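Tips > Around the House > Small Things, Drawers and Tins

August – by the Hiderow kitchen table

I've been putting off the drawer for months. You know the one, it's got batteries in it and birthday candles and a key that fits nothing in the house! Well, on a rainy afternoon I finally tipped the lot out on to an old sheet, and I'm so pleased with the result that I'm passing on what I learnt.

First, tip everything out. All of it, even the fluff. I used to sort a drawer while it was still in the drawer and I only ever moved the mess from left to right. Give the empty drawer a wipe with warm water and a drop of washing-up liquid, then leave it propped open while you have a cup of tea.

Test your pens on the back of an envelope. I had 40 of them (I know) and kept seven. Batteries want to live together in a little tin with a lid, new ones only, and the flat ones go in a bag by the front door so they get to the recycling point next time you're out.
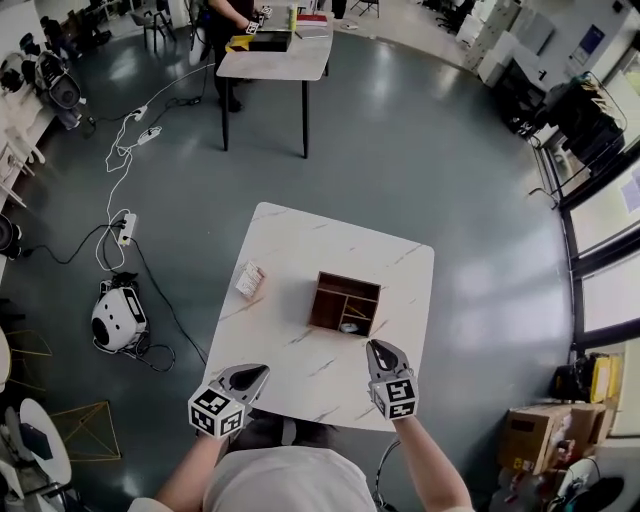 Dividers make more difference than anything else, and you needn't buy them. Cut-down cereal boxes do very well, and so do the trays from inside chocolate boxes – lovely for drawing pins and fuses. If you fancy something smarter, have a rummage at a car boot sale for an old cutlery tray or a sewing box. Measure the drawer before you go, height as well! I once came home with a beauty that was two millimetres too tall and it's been in the shed ever since.

Put the things you reach for most at the front. For us that's scissors, tape and the string. Takeaway menus can go altogether, though I did hang on to the Vurkberg one for sentimental reasons.

Sticky residue from old tape comes off with a dab of cooking oil on kitchen roll. Let it sit for seven minutes or so of pottering, rub, then wash the oil away with soapy water. It's good on jam jar labels too.

Next job is the cupboard under the stairs, and I'm going to need a bigger sheet.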